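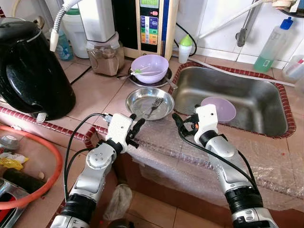 Washing-up is the chore people most want a robot to learn, and the one where the person recording it most often ruins a good session. Keep the dishes few and the muddle honest. A fork left lying in a steel plate, a lavender bowl stood on a darker one with a spoon across its rim, another bowl already in the sink: that is plenty for one go. Tape bubble wrap over the counter edge in front of the sink before you start, and run the cables along the arms so they can't trail in the basin.

Move something between takes. At Goltosby we recorded 151 runs with the fork at the same angle and got a system that was superb at that angle.

Don't bin the fumbles. A dropped spoon picked up again is worth keeping — label it as a recovery and carry on. Of our 3,888 takes we threw out 62, mostly for a bumped camera.

Go slowly near metal plates. Thin rims are miserable to grip, so come at them from the side.

Stop when you get bored. Your boredom goes into the data and the arms will learn it faithfully.

— Marius Costache

Related tips
Folding tea towels for the Takuswood set
Labelling takes without losing an evening
Which cups to avoid
Cleaning gripper fingers after September's jam runs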